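About Us

Hi, I'm Knut, and Kollora is my little bread school! I started it in my own kitchen with one oven, two mixing bowls and a sourdough starter I'd been feeding for years (her name is Fatham, don't ask, my niece picked it). I never planned on teaching. I just kept giving loaves to the neighbors, and the neighbors kept asking how I did it, and one August I finally said fine, come over on Saturday morning and bring an apron.

Fourteen people came. My kitchen holds five, maybe six if they like each other. We had dough on the back porch, dough on the piano bench, dough on the dog. It was the best morning I'd had in ages and I wanted to do it again right away.

So we moved! We're now on Hnatiuk Street, upstairs from the shoe repair place, with a proper deck oven and long tables where you can spread out. My partner in all this is Rostyslav Zinchenko, who teaches the rye classes and makes the poppy seed rolls everybody fights over. He's much more patient than I am. If your dough is sticking to everything, go find Rostyslav.

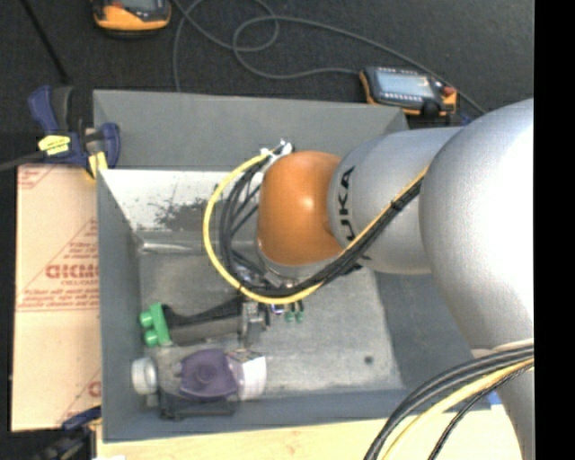

Classes are small and pretty relaxed. You'll mix, fold, shape and bake your own loaf, and while it proofs we sit down and eat soup (I make the soup, usually lentil). A regular class is $77 and that covers flour, lunch and a jar of starter to take home. The short evening class is $45, no soup but there's still butter and jam!

We get our flour from Numgate, a small mill out past the county line, and we sell it by the bag if you run out at home. The whole wheat goes fast.

You don't need any experience at all. Kids are welcome from age eight with a grown-up. Please tell us about allergies when you book, there's wheat dust on pretty much everything up here.

Parking is behind the building, and the stairs are on the left side of the shoe shop. Come hungry!

Knut

Page updated 01/10/2025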